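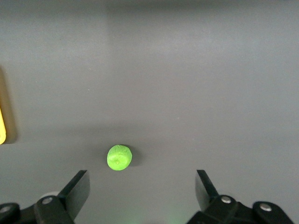 Small pieces are always the first to go missing, one borrower wrote on the Griltuvar Toy Library page, adding that their family had been through two pretend-food sets and had never seen either of them complete.

The library hopes to change that. It has spent much of the past month going through its stock of small loose toys at the Jastero Hall, and the sets will go back on loan from Wed 6 August.

The work covers 85 boxes of pretend food, shop sets and sorting games. Each one is tipped out, checked against the list inside the lid and put away by colour. Pieces with no obvious home go into a spares drawer, and if a set turns up short of something the drawer is tried first.

Lists in the older boxes have been a problem. Several were written by hand when the library opened and simply say "fruit" or "veg, mixed", with no number given. New lists are being typed up with a line for each piece, and the old ones will be kept in a folder at the desk.

Loans of small toys stopped in July so that everything could be checked at the same time. Ride-on toys, jigsaws and train track have been available as normal. Families who still had a set at home were asked to bring it back, and 13 boxes were returned in the first week. Four had been out for more than 11 months. No late charges were made.
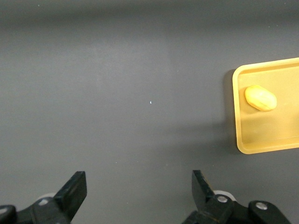

A yellow piece in a yellow tray on the grey tabletop.

Sets made up under the library's own Plernomus label have taken the longest. These were put together from donated toys and no two are alike, so there is no maker's list to go by. Some are being split up and others joined together to make fuller boxes. The names on the shelf will stay the same, but regular borrowers may find that the contents have changed.

Shallow trays will be lent with the colour-sorting games under the new arrangements. Parents had asked for something to stop pieces rolling off the table, and the trays can be stacked for the journey home. They should be wiped and returned with the game.

Borrowers will be asked to check the list at the desk when they take a box out and again when they bring it back. A single missing piece will be noted but not charged for. If a box comes back more than 3 pieces short it will be held until the spares drawer has been searched.

The age advice on the boxes has not changed, and sets with small parts are still not lent for children under three.

Anyone who finds odd pieces at home can hand them in at the desk during opening hours or post them through the hall letterbox in an envelope marked Griltuvar. There is no need to say which set they came from.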